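Workshop notebook, June
Table clearing, mixed dishes and tray lunch remains
Kept by Gertraud Holzer. Add notes underneath, please don't write over mine.

Started at 9:40. Long table, the wooden one, window side. Yesterday's setup had gone back on the shelf in the wrong order, so the first part of the morning went to finding all of it. The pale yellow cup was in the Closholm crate with the spare sponges. I have put a strip of tape on the shelf where the cups go.

What I want from this round is a fixed way of laying out and clearing a messy lunch table that two different people can repeat without asking me. The Plotutstead people will want the written steps by the end of the month, and the steps I sent in the spring were too loose. They said "clear the table" and left it at that. Everybody clears a table differently. Pētersons scrape first and stack later, we have been racking first and scraping when we get to it, and the two sets of notes can't be compared.

Materials, as laid out this morning:

Red plastic tray, the large one with rounded corners.
Small black tray for the food remains.
Clear storage container, lid off, for wrappers and used tissues.
Gray dish rack.
Light blue plate with the rings molded into it.
White bowl.
Cups, pale yellow and pale blue-green.
White plastic fork.
Cooked rice, let cool, plus crumbs from the heel of a loaf.

Rice: 268 g dry, cooked in 800 ml of water, no salt, no oil. That made far more than the table needs. The rest is in the small fridge in the Stillel tub, marked NOT LUNCH. Cook half next time. With less water the grains stayed hard in the middle, and with more they clump and smear on the wood, so I would keep the ratio and only cut the batch.

Left the rice spread on a baking sheet for 18 minutes before it went anywhere near the dishes. At that point it still sticks a little but rolls when you push it. Last week's was left overnight and it rattled off the plate like gravel, no use to us.

Order of work, first draft:

1. Wrappers and tissue into the clear container.
2. Loose food off the plate and into the black tray.
3. Fork off the plate and onto the red tray before the plate is moved.
4. Plate to the rack, upright between the pegs.
5. Bowl and cups to the rack, on their sides.
6. Red tray tipped into the black tray.
7. Table wiped toward the black tray.

I have gone back and forth on 3. If the fork stays on the plate it slides when the plate is tilted, and it went on the floor in both of my dry tries. Laying it on the red tray costs a move but the tray has a rim. Pētersons keep theirs on the plate and scrape with it. Their fork is metal and heavier, so that may be the whole difference.

Scraping the blue plate takes longer than the flat ones did. The rings hold grains. You can't push straight across, the grains ride over one ridge and settle behind the next. What works for me is to follow the curve from the middle outward and finish at the rim. A rubber scraper is better than the fork for this. I would still like to keep this plate in the set, as half the plates in real kitchens have some pattern on them and the flat white ones made our numbers look better than they should. 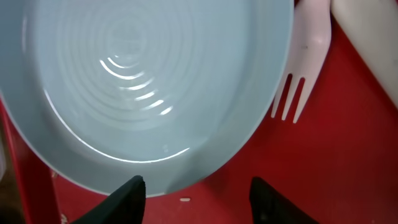
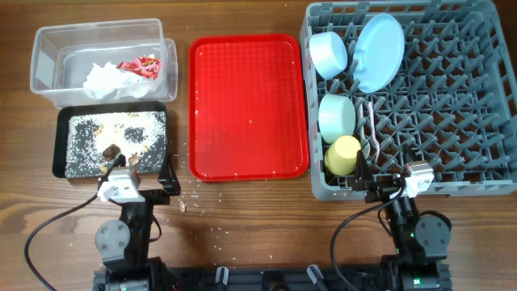 The long table, morning layout. First: light blue ringed plate and white fork. Second: trays, clear container and rack.

Notes on the rack. It has a grid of pegs and the partitions cross, which gives plenty of slots but not all of them are useful. The plate wants to lean, and which way it leans depends on which slot you pick. Near the left side it is within easy reach from the middle of the table and I would load that part first and leave the far part for anything that comes later. If you start at the far side you end up reaching over wet dishes with your sleeve.

The bowl on its side is steady enough. On its base it collects drips, and upside down it sits on top of the pegs and takes up the room of several dishes. The cups the same, on their sides. They can roll if the rack is bumped, so put them in after the bowl, which blocks them from one direction. I would not call this good dish rack practice at home but it keeps everything visible and easy to count back in at the end of the day.

Notes on the black tray. It does its job but it is too small for the amount of rice we use. Once the bottom has a layer on it, new grains bounce off and land on the wood. Tipping it out between rounds fixes that and takes no time. I also tried setting it closer to the red tray, so there was less bare table to cross with a scraper full of rice. Less ended up on the table that way. The gap between the trays is where all the spill goes, whichever way you set them out. Write the distance down, whoever does it next. I forgot to measure before I moved them, so there is no figure for this morning.

Bread is easier than rice in every respect except crumbs. Larger pieces can be picked up by hand and they stay where you drop them. The fine crumbs get into the texture of the red tray and need a damp cloth. A dry brush only moves them to the corners. The corners are rounded, which helps, the old square tray needed a toothpick.

Wrappers: the crinkled ones spring open again after you let go. In a deep container that doesn't matter. The clear one is deep enough and I like being able to see from the side whether it is full. Tissue and wrapper go in together for now. Somebody will ask about sorting the trash and the answer is that we are not testing sorting this month.

11:15. Second person tried the written steps without me in the room. Came back with questions on step 2 (how clean is clean?) and step 6 (tip before or after wiping the table?). Fair on both counts. For step 2 I now say: no grain that moves when the plate is held upright over the tray. Grains that stick are for the sink. For step 6, tip first and wipe after, always, as tipping the red tray drops a few grains past the edge of the black one no matter how careful you are.

They also put the cups in before the plate. It made no difference to the result that I could tell, but I would rather have one order and stick to it. Plate first.

12:30. Lunch. Somebody's real lunch was set down at the end of the table while I was writing this and I nearly scraped it. Please eat at the other table until we are done.

13:10. Reset and went through the steps again, slower, saying each one out loud so I could hear where I hesitated. Hesitated at the fork again. I think the trouble is that the fork is so light. It moves when you pull the plate out next to it. Changed step 3 to say handle away from you, tines toward you, lying clear of the plate. Then you can pick it up by the handle without turning your wrist over. Small thing, but it went better.

Also hesitated at the wipe. A dry cloth pushes the rice ahead of it and leaves the crumbs. A wet cloth picks up both but leaves the wood damp, and the next round of rice sticks to it. Wrung out hard and folded in 2 is the best I have found. Wipe with the grain of the table, short strokes, ending at the tray. Do not wipe toward the rack. The grains go under it and then you have to lift it with all the dishes in.

Which I did, at 13:40. Lifted it, found plenty underneath, including bread from a previous day. The underside of the rack needs to go on the end-of-day list.

End-of-day list as it stands:

Rack lifted, wiped under, put back on the tape marks.
Dishes washed by hand, warm water, no scouring pad on the blue plate.
Both trays washed and stood on edge.
Clear container emptied and wiped dry, or it goes cloudy.
Floor swept under the window side.
Rice tub back in the fridge with the cooking time on it. Out after the second day whatever it smells like.

Things to get: a wider tray for the food remains, same low sides. Another rubber scraper, the one we have is splitting at the handle. Tape in a color that shows up on brown wood, the tan tape can't be seen from where you stand.

Still open:

Whether the fork should go in the rack with the rest or be washed separately. It falls between the partitions. A cup could hold it but then the cup has to stand upright.

Whether to add sauce. Plotutstead asked for it. I am against it until the dry version is settled, the table is unsealed at the window end and tomato will not come out.

Whether we need a second blue plate. If this one chips we have nothing with rings on it and would have to start the comparison over. Closholm may still have them, will ask when I send back the crate.

Clean copy of the steps goes in the blue binder once the tray distance is measured. Stopped at 15:20.

G.H.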